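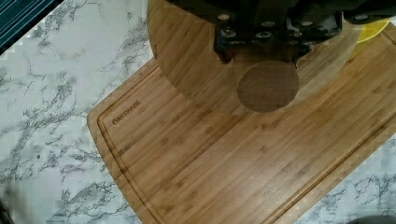 *Bamboo board with juice groove, Tindley kitchen, on the marble-pattern worktop.*

**Traltlow Community Kitchen: progress note for Jilmont Fund, July**

Short one this time, kitchen opens again Thursday and lots still to do.

**Spent so far**
- Chopping boards. Went for bamboo, the Oaksware ones with a groove round the edge for juice. 10 bought, all delivered.
- Knives and peelers: in, marked up, in the drawer.
- Worktop at Tindley done. White with grey veining, shows every crumb but people like it.
- Aprons still on order from Nic Aodha. Chased twice.

**Sessions**
43 people through the beginners' course since the last report, against a target of 50. Should get there with the evening group. Soup week was full, bread week wasn't (clashed with school sports day, our fault for not checking).

**Problems**
Old plastic boards were badly scored so we've binned them. Bamboo can't go in the dishwasher, so hand washing and drying upright after every session, and that adds time at the end. Have put a sign over the sink. Also need a proper rack, at the moment they lean agianst the tiles. Would like to move £50 from the printing line to cover this, please confirm OK.

Raw meat stays off the bamboo for now, untill we have a second set for it.

**Next**
- rack, if agreed
- 3 evening sessions, dates to follow
- oil the boards before we reopen
- receipts scanned and sent seperately, the worktop invoice is the long one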